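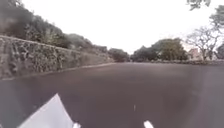 Padine Joint Sealer 40

Hot-applied sealer for cracks and joints in asphalt roads, driveways and parking lots. Supplied in solid blocks for use in an oil-jacketed melter.

Block weight: 22 lb
Blocks per pallet: 117
Crack width: 1/8 to 1 in
Color: black
Item no.: 513

Blow out cracks with dry compressed air before filling. Fill flush with the surface – do not overfill. Keep traffic off until the sealer has set. Do not apply to wet pavement.

Store blocks under cover, off the ground. Fits Kaplan and Osel melters. For concrete joints, see Ekidora Cold Pour.

Sold by the block or full pallet.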